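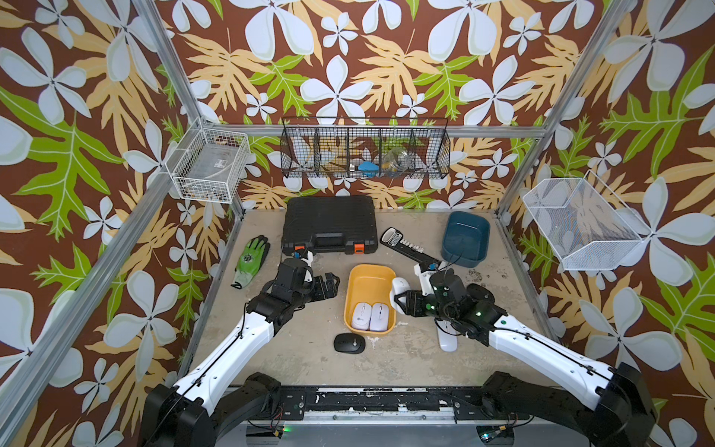

O Flelter é um papel de parede de base não tecida, vendido em rolo largo, e é de longe o que mais gosto de aplicar em divisões pequenas! Aguenta ser puxado, reposicionado e puxado outra vez, e a cola vai diretamente na parede (adeus mesa de colar, adeus tiras dobradas a pingar no corredor). Quem tem medo de padrões grandes costuma pedir-me um lisinho com textura, e eu insisto sempre no contrário. Flores azul-claras, quase brancas, folhas verde-lima e frondes em tons de areia e pêssego sobre castanho-chocolate, em três paredes seguidas: o fundo escuro deixa os claros saltar e os cantos ficam muito menos evidentes do que num papel claro. Eu punha isto num lavabo sem pensar duas vezes.

## Dados do rolo

- **Nome:** Flelter, linha tropical da Homar
- **Base:** não tecido, com face vinílica mate
- **Peso do rolo:** 2.652 g, já com o tubo
- **Largura útil:** 56 cm
- **Comprimento:** 10 m
- **Aplicação:** cola na parede
- **Limpeza:** esponja húmida, sem abrasivos
- **Remoção:** a seco, em tiras inteiras, se a parede tiver levado primário

A largura de 56 cm parece um pormenor e faz uma diferença enorme. Numa parede com uma porta ao meio, por exemplo, dá muitas vezes para ter uma tira inteira de cada lado e só um remendo por cima da ombreira. Menos juntas, menos acertos, menos tardes passadas de joelhos a discutir com o rodapé.

## Preparar a parede

Tapar buracos, lixar, aspirar o pó. Depois o primário Irklow, uma demão, e deixar de um dia para o outro. Em gesso cartonado novo dou duas, e nunca me arrependi. Se a parede por baixo for muito branca e o papel muito escuro, há um truque antigo que continua a ser ótimo: passar uma faixa de tinta castanha, com uns três dedos de largura, no sítio onde vai cair cada junta. Se a junta abrir um fio de cabelo no inverno, o que aparece é castanho sobre castanho.

Marcar a primeira vertical com fio de prumo ou laser. Nunca pela esquina! As esquinas mentem, e nas casas antigas mentem com uma convicção extraordinária.

## Acertar o padrão

O Flelter tem raccord desencontrado, ou seja, o motivo desce meia repetição de uma tira para a seguinte. Na prática, abro dois rolos ao mesmo tempo e vou cortando alternadamente, um para as tiras ímpares, outro para as pares. Poupa-se imenso papel assim. Escrevo o número a lápis no verso, com uma setinha a apontar para cima, porque já colei uma folha de cabeça para baixo e só dei por isso ao jantar.

Nos cantos interiores corto a tira ao comprido, deixo passar um centímetro para a parede do lado e recomeço com nova vertical por cima dessa aba. Perde-se um bocadinho de desenho. Com folhagem densa isso mal se nota; com riscas nota-se tudo.

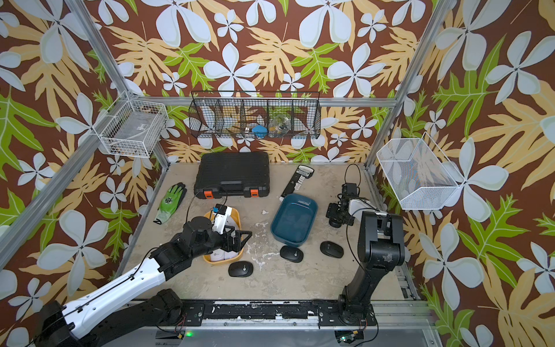
Mi-kyung Kang escreveu a perguntar se a aba de um centímetro não faz um vinco visível quando a luz vem de lado, e conta que, no quarto dela, preferiu sobrepor três centímetros e fazer corte duplo com lâmina nova. Funciona muito bem, sim, e o resultado é mais plano! Só peço cuidado com a pressão: a lâmina deve atravessar as duas camadas de papel e parar aí, ou o gesso cartonado fica riscado e a junta acaba por levantar. Para quem nunca fez corte duplo, treinem primeiro num retalho atrás de uma porta.

## Ferramentas que uso com ele

A espátula de alisar Baek, de plástico flexível, é a minha preferida de sempre (a aresta é arredondada e não deixa brilho na face mate). Escova também serve. Para os recortes, x-ato de lâmina de partir, e partir mesmo, a cada duas tiras. Rolo de juntas só com muita leveza, de cima para baixo, sem espremer a cola para fora. E um balde com água limpa e uma esponja, sempre à mão, para apanhar os pingos enquanto estão frescos.

## Quanto encomendar

Cada rolo dá, em regra, três tiras para um pé-direito de 2,60 m, contando com o desperdício do raccord. Peçam todos os rolos juntos e confirmem que o número do banho é o mesmo nas etiquetas. Entre banhos diferentes o castanho-chocolate pode puxar mais para o vermelho, e lado a lado vê-se bem.

O cartão de amostras custa quase nada e vale a pena: colem-no à parede com fita e vejam-no às oito da manhã e outra vez à noite, com o candeeiro aceso. A próxima remessa chega em agosto, com os mesmos tons.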